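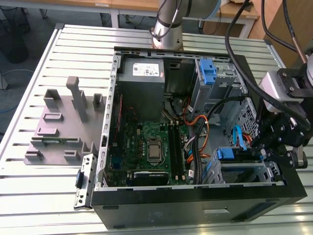

Category: Data / Hardware / Secondhand

# Evdale Used Desktop Price List

Asking prices for used desktop computers and loose parts, copied by hand from shop listings in the Evdale area. Last update: Sunday, November 3, 2019.

Reading time: 2 min

## What is in it

The main file, prices.csv, has 264 rows. Of these, 137 are complete desktops and the rest are single parts, mostly power supplies, memory and graphics cards. One row is one listing. If a shop cut the price later, the first price was kept and the new one went into the notes column.

## Columns

- shop – Bassey, Ganitov or other
- type – desktop or part
- age – years, as given by the seller, blank if not given
- price – US dollars, before tax
- tested – yes, no, unknown
- notes – free text, not cleaned up

## Known problems

Age is missing in almost 100 rows. Ganitov lists memory by the pair and Bassey by the stick, so divide before comparing. "Tested" means the shop said so. Some sellers use the word for a machine that powers on and nothing more.

Shipping is not included. Two of the smaller shops fold it into the price and there was no good way to pull it out again – those rows say "ship" in the notes.

Prices are asking prices. The file has no record of what anyone paid.

## Use

Free to copy and change. Please keep the name of the list if you pass it on. Corrections can go in the issue tracker with the row number and a link to the listing.

3 comments – 212 shares

Related

- Jeltetti monitor price list
- Evdale used laptop prices
- Laptop battery listings, Bassey only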